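Collecting examples for the Stinum project: your questions answered

24 shares · 2 comments

Since we opened up the Stinum collection to people outside our own little group, the same handful of questions keeps landing in the inbox, so Hanne Þorgeirsson and I sat down with a large pot of tea and wrote out the answers properly. If yours isn't covered, do please write to us, we really do enjoy the post!

What exactly are you collecting?

Short recordings of a two-handed robot doing small tabletop jobs, each one steered from start to finish by a person. We call a single recording an example, and a learning system then studies a great pile of them. The first batch is all cups: taking stacks apart and putting stacks together, with either hand leading. We have 319 examples in the bag so far, of which 159 are unstacking.

Do I need a robot of my own?

Not at all, and please don't buy one on our account. Everything in the cup batch is done in simulation, so you steer a pair of arms that exist only on your screen. You'll want a fairly recent computer and the Drultex hand controllers, which we post out to you in a padded box (keep the box, you'll need it to send them back).

How do I know when to press record?

Bring both hands in over the table first and let them settle. Neither should be touching the tabletop. Have a look at the stack, decide which hand is going to lead, and then press. You may feel you're dawdling, but a calm second or two at the beginning is a great help to us later when we line the examples up.

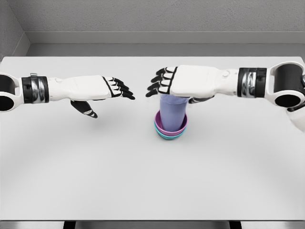
Both hands over the table, with the right one above the nested lavender, pink and teal cups.

Can I use whichever hand I like?

You can, and we'd love a good mixture. Most people drift towards the same hand every time without noticing – I certainly do – and a system fed on nothing but right-handed lifts will be rather lost when the cups turn up on the other side. Try swapping after every few goes.

I dropped a cup. Should I delete the recording?

Oh, please don't! Mark it as a slip and send it in with the rest. If you managed to pick the cup up again, leave that part in too, as recoveries are some of the most useful things we get and we're always short of them. The only recordings to throw away are those where the controllers lost their connection.

How long does a session last?

Long enough for a decent run, short enough that your wrists don't complain. Hanne stops after an hour, and I'm usually ready for a biscuit well before that. Tired hands make jerky examples, and the system will happily learn the jerks.

Who checks them?

Hanne watches every one, at double speed, and writes back if something looks odd. The checked files then go to our Otorley server, usually by the following week.

Will there be other objects?

Yes, lids and small boxes are planned for June.

Last updated Wed 31 January

2 comments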